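News from the writing desk

Hello again, and happy February to all of you who have stuck with me through the long quiet patch since the fall. I have a finished book to tell you about! Well, a finished draft, with a title and a cover on the way and an editor who is still speaking to me. Get a drink, this one runs long.
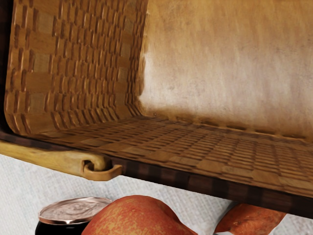
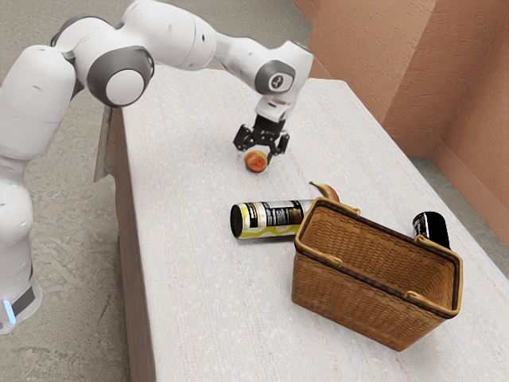 First, the inside of a woven basket; second, a white robot arm over a long gray tabletop. Both are computer renders.

So, the book. It's called The Salt Clerk's Wife, and it takes place over one winter in Osdale, the harbor town some of you will remember from The Lantern Road. We're forty years earlier this time, so please don't write to ask me where old Pell is. He's a baby. He shows up in one scene, screaming.

Salt is taxed so heavily that half the town is smuggling it and the other half is buying it from them. My heroine, Agnet, is married to the clerk who keeps the customs ledgers. He is a careful, dull, rather kind man with beautiful handwriting. One night he goes down to the dock to check the cargo of a ship called the Abella, and in the morning the ship is gone and so is he. The ledger is on the kitchen table with two pages missing. The new tax inspector wants those pages, the smugglers want those pages, and Agnet, who has spent nine years being told that numbers would give her a headache, sits down and teaches herself to read the rest of the book.

That's as much as I'm going to say. My sister has already complained that I told her too much over dinner and she has two chapters to go.

A few of you have asked how I got from the last newsletter (in which I said, with great confidence, that I was writing a funny little novella about a pastry cook) to 19 chapters about salt tax. I blame the letters. While I was looking for recipes I came across a collection of family correspondence that a retired schoolteacher had typed up over I don't know how many winters – 1,071 letters, all from the same river valley, most of them about money. I meant to skim for puddings. Instead I read about a woman who wrote to her brother once a week for three years asking whether he had paid the salt man. He never answers the question. He tells her about his knee, and his horse, and the weather on the pass, and she asks again. By the end I was furious with him and I'd filled a notebook.

Neither of those two is in the novel, exactly, but Agnet has the woman's stubbornness and I gave the brother's knee to the inspector. I renamed the river the Akine so I could move a bridge where I needed it. If you are the sort of reader who draws maps as you go, I love you, and I have put a map in the front to save you the trouble. There is one road on it that doesn't match chapter six. I know. It's being fixed.

Now for the part where other people did the hard work. Jessie Purves has edited all my books at Meketti and she is the reason this one has an ending. My first version stopped with Agnet walking out onto the ice, very moody, lots of fog. Jessie's note in the margin said "and then?" I sulked for four days and then wrote 30 more pages in a rush, and they're the best pages in the book. She also talked me out of the dream chapter. I miss the dream chapter. I'll send it to anyone who wants it once the book is out, but be warned that there's a talking seal in it and he has opinions on taxation.

Mariann Kun read the whole draft for history and sent me back a list of mistakes that I have pinned over my desk to keep me humble. I had people eating potatoes too early. I had a pocket in a dress where no pocket would have been (they were tied on separately, under the skirt, and once I knew that I rewrote the entire search at the customs house around it, so thank you, Mariann). I had a clock striking in a church that I had described as a ruin one chapter before. That last one isn't history, that's just me.

Her biggest catch was the wages. I'd paid my customs clerk far too well. With his real pay he couldn't possibly have bought the green coat that everybody keeps mentioning, and I was all set to cut the coat, and then I thought, hang on. Where did he get the coat? It took me a month to work that through and it changed the middle of the story completely. I still go cold when I think how close I came to making it brown.

The cover is by Kornél Szalai, who did The Lantern Road too, and I've seen three sketches. I'm not allowed to show you yet. I can tell you that there's a hand, there's a candle, and there is no headless woman in a corset looking off over the sea. I asked for that in writing.

And there will be an audiobook from the start this time! Barnabás Lakatos is reading it. He called me last week to ask how to pronounce all the villages, and I had to admit I had never said most of them out loud. We made them up together on the phone. If you have been saying Osdale with a Z all these years, you're officially right, and I've been wrong in my own town since book one.

It's coming in at almost 400 pages, a good bit longer than the last. I did try to make it shorter. Jessie cut a wedding, a shipwreck and most of a goat.

Some practical things for those of you who like to plan. The book will be out in the fall in hardcover, e-book and audio. The paperback follows the year after. There will be a signed run of 200 copies, with a folded print of the map tucked in the back, and newsletter people get first go at those. I'll send the link here before it goes anywhere else. Please don't email Meketti about it yet, the very nice person who answers that inbox has no idea what you're talking about.

A few answers to things you sent in:

Is it a sequel? No. You can read it cold. If you've read The Lantern Road you'll get a little shiver in chapter eleven, that's all.

Is it sad? In places. The dog is fine. I always tell you about the dog.

Is there a romance? There is a marriage, and the more Agnet learns about her missing husband the more she wishes she'd talked to him. I think of it as a romance. Jessie thinks of it as a mystery. The bookstores will put it wherever they have room.

Will the pastry cook ever get her novella? She has a walk-on part in this one, selling almond buns outside the customs house, and she sees something important. I'm very fond of her. Ask me again when I've slept.

What am I reading? Mostly old tide tables, but for fun I've been going back through the adventure stories I loved as a kid, the ones with a sealed letter on page two and a gallop through the rain by page ten. They hold up so much better than I'd feared. The women have nothing to do except faint, and the horses never seem to need feeding, but my goodness, they move. I kept one by the bed the whole time I was drafting, and whenever a chapter had three people sitting in a kitchen explaining the law to each other I'd read a few pages and go back and have somebody bang on the door.

If you run a book group and would like to have me on a video call in the fall, reply to this and tell me where you are and what time of evening you meet. I can do up to 9 p.m. my time before I stop making sense. I'd also love to hear which historical novels you've pressed on other people lately, particularly anything with a harbor in it, or ledgers, or a heroine over forty. I'm putting together a list for next time and so far it's all my own favorites.

Right, chapter six and that road are waiting for me. Write back, I read everything!

Ilona Mészáros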